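What Is a Memorial Service?
A guide for young readers from the Truminano Family Center

When a person dies, family and friends often gather to remember that person's life. This gathering is called a memorial service. It may be held in a place of worship, a hall, a garden or a home.

What happens there?
People may read a poem, sing or tell stories. Some cry and some laugh at a happy memory - both are all right. A service can be small, or it can bring 500 people together.

Making something to remember
Many families make a memory box. It can hold letters, drawings or a small object the person liked. Ask an adult to help you choose a place to work and to handle any tools.

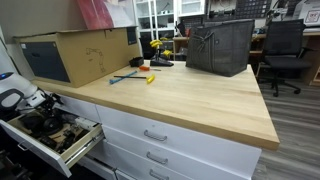
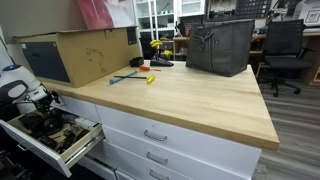

Do I have to go?
Children should be told what will happen and then asked what they would like to do. You may stay for part of the service, or remember the person in your own way at home.

What can I say to the family?
A few simple words are enough. You could say, "I am sorry," or "I liked it when she read to us." A card is also welcome, even weeks later.

Who can I talk to?
Speak with a parent, a teacher or another adult you trust. You may ask the same question more than once.

Written by Jean Purves
Last reviewed October 2024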